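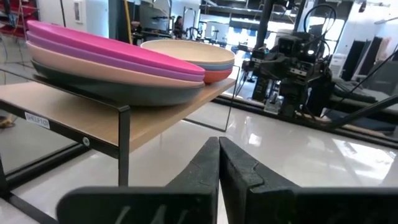 Why did the arm keep dropping plates when the grip check said it was holding one? The check only looked at finger current, and the current stayed high for a while after the plate had slipped out.

5.2 The false-hold fault

I'll own up to this one, as I wrote the check. When I set up the dish task on the Skendley arm I wanted something quick, so I read the current in the finger motors and called anything over the limit a hold (fine for mugs, and fine for the Baek test blocks!). Plates are thin at the rim, though, and a thin rim leaves very little travel between a good pinch and fingers that have closed on air. Figure 4 shows the wrist view by the shelf, with the two finger tips almost touching and the nearer stack just past them. From the motor's side, that pose and a real pinch on a rim look nearly the same.

We logged 2969 grasp attempts before I got suspicious. In 829 of them the check reported a hold at lift and the plate never reached the drop point. I had been putting the low score down to the planner, which I now feel a bit bad about.

The fix has two parts. First, we wait 900 ms after closing and read the current again, and the run only goes on if the two readings agree. Second, we compare finger width with the rim thickness stored for that dish, and anything narrower counts as a miss. The second part does most of the work, and I'd start there if you only have time for one.

The nested rims in Figure 4 are a separate headache. On the right side of the nearer stack the plates sit tight together, so a finger coming in from there has hardly any gap to aim for. We now come in from the side where the rims are farther apart, whenever the arm can get there.

There's a safety side too. A false hold meant the arm swung off at full carry speed while a plate was falling, and people do walk through our space. Until the Studdale controller passes its own tests, we cap the carry speed at 15 percent and stop the arm on any miss. It's painfully slow to watch, and I'm leaving the cap on for the trials in Section 6.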